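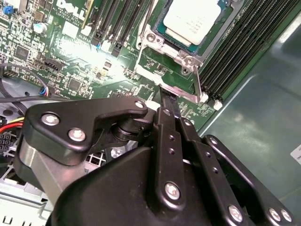 How is the processor held in the socket?
A metal retention frame closes over the edges of the processor and keeps it pressed against the socket contacts.

Server Parts > Boards and Sockets

Bullmont reconditioned Dell system board, single socket. Sold as a board only, processor and memory not included. Memory slots stand on both sides of the socket and have white latches. The copyright printing and blank label area stay as supplied.

Each board is powered on at our Pondport bench for 4 hours before packing. Storage humidity below 60% is not required if the bag is unopened. Ships in an antistatic bag with 2 socket covers. Carton limit 100 boards. Warranty 155 days from delivery. Bench contact: Archie Munro.

Last updated: August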